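Nirard Home Trials - Bedroom Station
Walk-through checklist with comments, 2019-02-14
Site: Galindo building, ground floor
Form 374, version 10

1. Floor clear along both sides of the bed
OK. Much better than last time, thank you to whoever moved the boxes. I would still like a strip of tape down so we all agree on where the walkway is - we each seem to have our own idea of it.

2. Power cables secured
Needs attention. The extension lead by the door has come out of its clips again. I pushed it back, but it wants a proper cover before anyone trips.

3. Stop button reachable from the working side
OK. I pressed it myself, and then I pressed it again after lunch to be sure.

4. Finger bolts checked for tightness
OK. One on the Steltura unit took a small turn. Please mark each one with the paint pen afterward, so the next person can see at a glance that it's been done.

5. Finger pads clean, no nicks
OK. Do go gently with the wipes, dears, the pads don't like to be scrubbed.

6. Task items laid out for tidying
OK. The bed has its sheet, a crumpled blue cloth, a phone and a little white plush toy, and I was glad to see the sheet left wrinkled. A real bedroom in the morning is never smooth, and smooth sheets teach us very little.

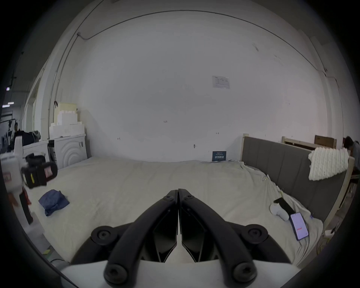 Can a machine make a bed by itself yet?
Sometimes, if the bed is simple and you have 19 minutes to spare, but it still needs a person close by to free the corners when they snag.

7. Soft items free of loose threads
Needs attention. The Stiltard pillowcases are fraying at the hem. Trim them or swap them out, whichever is quicker.

8. Pinch point reminder given to all hands
OK. Everyone on shift heard it from me, and I'm afraid they heard it at some length. Fingers stay out of the jaws even when the power is off.

9. Log sheet filled in
Not done. Two lines were blank when I looked. Please fill them in before the next session and leave the sheet in the tray.

Recheck items 2, 7 and 9 before the end of February.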